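I rang Hanyu Qian on May 24, 2020, meaning to ask one quick question about pressure gauges, and came off the phone an hour later with four pages of notes and a cold tea.

Hanyu looks after instruments at Atalgate, a firm that makes and mends gauges for dairies, breweries and the odd paper mill. I wanted to know why so many come back broken. "Pulsation," came the answer, before I'd finished. "People fit a lovely gauge straight on to a pump outlet and the needle shivers itself to death. Put a snubber in! They cost next to nothing."

Last year the Drastside workshop took in 706 gauges for repair, and 690 of them went back out. I asked about the other 16. "Scrap. Bent tubes, mostly. You can't coax a tube back once it's been stretched that far." 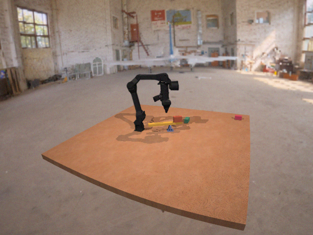
We got on to glycerine filling, which I'd always thought was a cure for everything (I'm a convert, or was). Hanyu is cooler on it. "It's good for vibration. But I've seen people order it for a freezer room and then ring up because the needle's crawling. Ask for silicone oil there."

The other gripe was range. A brewery in Peng had been running its lines at nearly full scale for 11 years - "and then they were cross with us about the drift" - so Hanyu talked them into a bigger range, with the normal reading sitting near the middle of the dial.

Next job is the Pliltalon contract, a full set of steam gauges to be checked by August, siphons and all. "I've asked them to label the valves first," Hanyu told me. "We'll see."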